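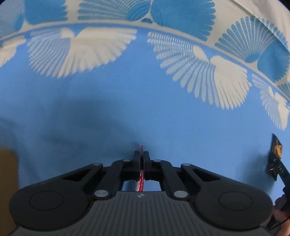
Inside the Linen Room: A Conversation with the Textile Supervisor at Skellirora

31 August 2026

The linen room at Skellirora guest house handles bedding and table textiles for 27 rooms and a small dining hall. The supervisor, who has managed the department through two renovations, met with the newsletter to discuss how the household's fabrics are chosen, folded and stored.

Asked what visitors most often misunderstand about the work, the supervisor pointed to patterned pieces. "Plain sheets forgive a great deal," the supervisor said. "With a border, a fold that is slightly off shows from the doorway."

The blue cloths with the band of fans and birds are a case in point. They were ordered from the Zernitz mill to replace an older striped set, and the house now holds 70 of them. Staff are taught to find the cream stripe first and to work from it. "The stripe is your ruler," the supervisor explained. "Lay the cloth out, run a hand along the stripe, and only then bring the edges together. The birds should end up facing out, with the plain part tucked behind."

Wrinkles in the plain blue are a separate matter. The department presses table textiles on the morning they are used, and the supervisor sees little value in doing so earlier. "A shelf puts creases back in. We fold for storage and we press for the table – those are two jobs."

Storage itself has changed. Until last October, textiles were kept by room number, and a complete check of all 882 items required most of a week. They are now kept by size and color. Pieces out of season go into cartons with a slip listing the contents, dated and initialed. The cartons are limited to what one person can lift without help.

The supervisor was candid about what has not worked. A trial of vacuum bags from Bălan was ended early. "They saved space, and we spent the space we saved on ironing boards."

On the matter of fading, the house rotates its colored cloths so that no single piece is laid in the south windows for an entire summer. Cloths that have lost their color are moved to the staff dining table or cut down for drawer liners.

The next order, expected to include 200 napkins in the Soren plain weave, will be delivered to the side entrance. Departments that require napkins before then should submit a written request to the linen room.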